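4. Collecting Demonstrations in Simulation

4.1 Why we were reluctant

It is now common to read that a simulated kitchen can supply as many training examples as anyone cares to ask for. We do not dispute that it can supply many. Our doubt is about what the examples are worth once they leave the simulator, and about how often the published success rates rest on scenes that resemble each other more than the authors let on. This section reports how we gathered our own set, including the parts we would do differently, so that the results in Section 5 can be read with the right amount of caution.

We used Drilo, our in-house scene builder, together with the Brulorari teleoperation client. Drilo takes a room layout, a set of surface materials and a pool of household objects, and places the objects on any flat surface that has room. Brulorari records the operator's commands and the state of the simulator at every step. Neither tool was written with this study in mind, and some of the trouble described below comes from that.

4.2 Operators and sessions

Demonstrations were recorded by four operators at the Sirkolside lab. Two had used the client before. The other two were given a short practice period in a layout that does not appear in the training set. Each operator worked alone and was told the goal of the episode in one written sentence, such as "move the tomato next to the sink." We did not tell operators which path to take, which side to approach from, or what to do when a grasp slipped.

We now think this was too loose. Operators settled on personal habits within the first session and kept them. One always approached from the left, even when a tall bottle made that the harder side. A policy trained on such data may learn the habit and leave the task alone, and the usual test, which draws its scenes from the same builder, will not tell the two apart. Unathi Oosthuizen, who reviewed the recordings, could name the operator from a replay with the labels removed. We have no reason to believe a network finds this any harder.

4.3 Scene variation

Drilo changes three things between episodes: the surface materials, the objects chosen, and where they are placed. The cabinets and walls stay where the layout puts them. On paper this gives a very large number of scenes. In practice the variety is thinner than the count suggests. A counter with a green bottle at one end and a counter with the same bottle a hand's width over are two scenes to the software and close to one scene to the learner.

Figure 2 gives a fair idea of the clutter level in the kitchen layout. The items stand well apart for the most part, and the main exception on the back counter is the white bottle, which is partly hidden behind the dark green one. Real counters are seldom this polite. Objects lean, stack, spill over edges and sit inside one another, and our placement rule forbids nearly all of it: any object that touches another at the start of an episode is moved or dropped. The rule was added to stop the physics engine from throwing objects across the room at the first time step, and it does stop that. It also removes the cases in which a policy would most need help.

The figure shows a second weakness, which we noticed late. Two round red items rest on the back run, similar in color, one slightly smaller in apparent size. The written goal for a scene of this type may say only "the tomato." Operators resolved such cases by guessing, and the client has no way to mark a guess. We removed the episodes in which the recorded target and the moved object disagreed. Episodes in which the guess happened to be right remain in the set, and they teach nothing about how to choose.

Surface materials raise a smaller concern. The dark dashes and rectangles on the marble-like countertop repeat in a regular pattern that no stone would have. We left materials of this kind in, on the usual argument that odd textures make a policy less fussy about appearance. We know of the argument but did not test it here, and readers should not count it as a finding.

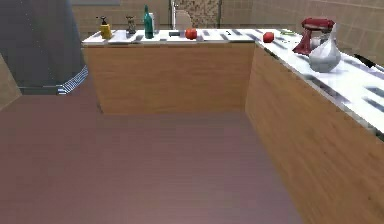 Figure 2. Kitchen layout as rendered by Drilo, with objects along the back counter and a red stand mixer on the right-hand run.

4.4 Filtering and what it hides

Every recording passed through an automatic success check before it was kept. The check compares the final position of the target object with a goal region and ignores everything else. An episode in which the operator knocked over a bottle on the way still passes if the target ends in the right place. We replayed a sample by hand on the last Thursday of collection and found enough of these that we no longer trust the check as a measure of quality. It measures arrival.

Failed episodes were discarded, as is usual. We regret this. El Ouafi, the earlier set we compare against in Section 5, keeps its failures with a label, and several of its more useful results depend on them. Our set cannot support the same analysis, and the recordings were deleted in February to free storage, so the gap cannot be closed after the fact.

4.5 Splits

The held-out set uses five object models that do not appear in training. The room layouts are shared. A score on this split therefore says something about new objects in familiar rooms and very little about new rooms. Where Section 5 uses the word "unseen," it refers to objects only.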